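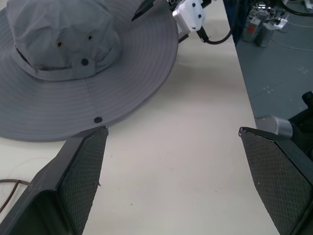 4 Imprägnieren und Auffrischen mit dem Ravn-Pflegeset

Schön, dass du bis hierher gekommen bist! Nach der Grundreinigung aus Kapitel 3 folgt der Teil, auf den wir uns beim Schreiben am meisten gefreut haben. Wer einmal gesehen hat, wie Regentropfen auf einer frisch behandelten Hutkrempe zu Perlen werden und einfach abrollen, will danach die halbe Garderobe behandeln (uns ging es jedenfalls so).

Das Set eignet sich für Hüte, Jacken und Taschen aus glatten Kunstfasergeweben. Für Leder, Filz und Wachstuch nimm bitte das Mittel Ratura, siehe Kapitel 6.

4.1 Vorbereiten

1. Lies das Pflegeetikett. Steht dort ein durchgestrichenes Bügeleisen, überspringst du Abschnitt 4.3 komplett.

2. Öffne alle Druckknöpfe und Reißverschlüsse und leere die Taschen. Auch die kleine Innentasche!

3. Bürste losen Staub mit der weichen Seite der Bürste ab, immer in Richtung der Nähte. Bei abgesteppten Krempen also rundherum und in einem Zug.

4. Schüttle die Flasche kräftig und teste das Mittel an einer verdeckten Stelle, am besten innen am Saum. Warte 7 Minuten und tupfe mit einem weißen Tuch nach. Bleibt Farbe am Tuch, darf das Stück nicht behandelt werden.

VORSICHT: Nur im Freien oder bei weit geöffnetem Fenster sprühen. Nicht in der Nähe offener Flammen verwenden. Von Kindern und Haustieren fernhalten, Aquarien abdecken.

4.2 Aufsprühen

1. Feuchte den Stoff mit klarem Wasser leicht an. Er soll klamm sein und nicht tropfen.

2. Schraube den Sprühkopf auf und drehe ihn auf Stellung 2 (feiner Nebel).

3. Sprühe aus 40 cm Abstand in überlappenden Bahnen. Bei Hüten fängst du oben an der Krone an und arbeitest dich zur Krempe vor. Lüftungsösen bitte von außen nach innen umrunden, damit sich kein Mittel am Metallrand sammelt.

4. Nimm Überschuss nach zwei Minuten mit dem Mikrofasertuch ab. Weiße Schlieren lassen sich jetzt noch mühelos wegwischen, später wird es zäh.

5. Lass das Stück in Form trocknen. Hüte stellst du auf eine Schüssel oder einen Ständer, Jacken kommen auf einen breiten Bügel.

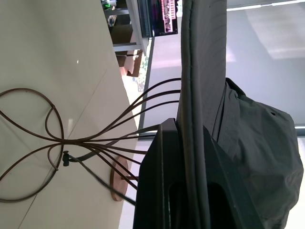
4.3 Mit Wärme aktivieren

Jetzt kommt der schönste Schritt, denn erst die Wärme bringt die Schutzschicht richtig in Schwung.

1. Warte, bis der Stoff vollständig trocken ist.

2. Lege ein dünnes Baumwolltuch darüber und stelle das Bügeleisen auf die niedrigste Stufe, höchstens 80 °C und ohne Dampf.

3. Führe das Eisen ohne Druck über das Tuch. Knöpfe, Ösen und Klebenähte aussparen.

Hinweis: Eine Flasche mit 400 ml reicht bei normalem Verbrauch für über 7 Hüte. Verschlossen und frostfrei lagern, also spätestens im November aus dem Gartenhaus holen.

4.4 Wenn es nicht gleich perlt

Der Stoff saugt sich an einzelnen Stellen voll: Dort sitzt meist noch Waschmittel. Mit klarem Wasser spülen und ab 4.2 wiederholen.

Der Sprühkopf stottert: Abschrauben und eine Minute in warmes Wasser legen.

Ersatzsprühköpfe und Tücher gibt es im Werksladen Narkamthorpe.

Stand dieser Anleitung: 8. Mai 2024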